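Grilbridge simulated kitchen episodes, fault subset
Data card and readme
Last revised 27 Oct 2022
Maintained by Forough Daneshvar, Rashti

What this is

This subset holds the 145 episodes we pulled out of the main Grilbridge release after a fault was found in the gripper state channel. The main release now has 3,746 episodes and does not include any of these. Please don't merge the two without reading the section on known problems.

All episodes come from a simulated two-armed robot working in a kitchen. Nothing was recorded on hardware. The simulator is Flulon and the task scripts were written at Estton.

The fault

Each arm reports a gripper opening value between 0 (closed) and 1 (open). In the affected episodes the value for one arm stops updating part way through and holds its last reading until the end. The joint positions carry on as normal, and so do the camera streams. The result is an episode where the fingers move in the video and the log says they did not.

We missed it in the first round of checks. The checker looked for missing rows and values out of range, and a held value is neither. It came to light when a grasp policy trained on the data kept closing early on the left side, and someone plotted the raw channel next to the video.

The cause was a buffer in the logging script. When both grippers sent a message in the same simulation step, the second was dropped and the subscriber for that arm did not recover. The script was fixed before the main release was rebuilt.

Views

Two kinds of view are supplied. The wide view looks over the worktop and takes in both arms where they are in range. The close view is set behind and above a single gripper and is the one to use for checking finger position.
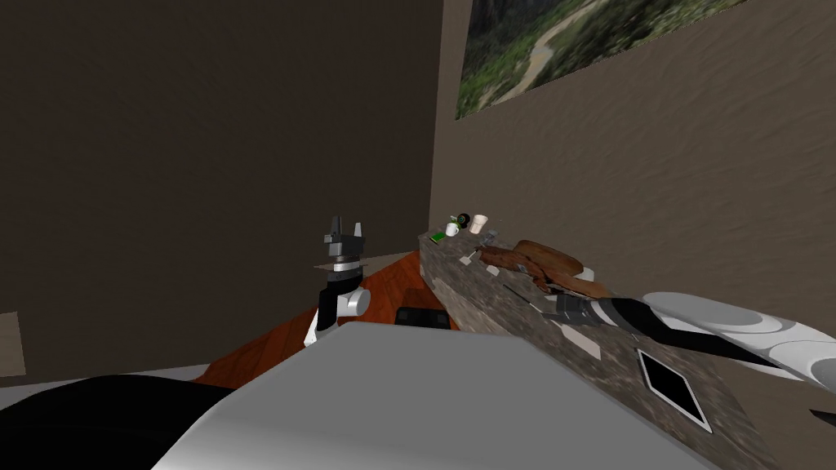 Wide view: one gripper raised on the left, the other arm reaching over the granite-look counter.

The wide view is of limited use for finding the fault. The robot's own parts can hide a good deal of the counter, and a gripper at the far side may be too small to measure. Use it to work out which arm is doing what, then go to the close view.

How to check an episode

1. Load the gripper channel for both arms and mark any stretch where the value is exactly constant while the wrist is moving. A short constant stretch is normal, for instance when the arm is carrying something.

2. For each marked stretch, open the close view and compare the fingers with the logged value. With the fingers well apart and nothing between them, as in the frame under this step, a logged value near 0 means the channel cannot be trusted from the start of that stretch. 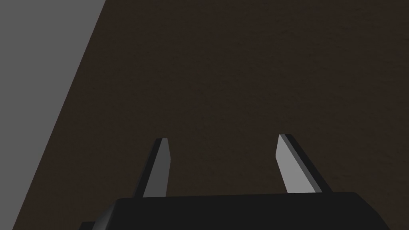 3. Write the first bad step into faults.csv, with the arm name. Leave the original log as it is.

4. If the close view is blocked, mark the episode "unsure" - do not guess from the wide view.

Files

episodes/ - one folder per episode, with logs and video
faults.csv - episode, arm, first bad step, checker's initials
replay.py - plots the gripper channel under the close view
CHANGES.txt - revision history

Known problems

The 2 episodes marked "unsure" in faults.csv have not been settled. Both arms may be affected in them.

The force readings were logged by the same script. We have found no fault in them, but they have not been checked by eye and should not be used to train anything that will run on a real arm.

Repaired gripper values, worked out again from the finger joints, are planned for November. They will go in a separate folder and the faulty logs will stay in place.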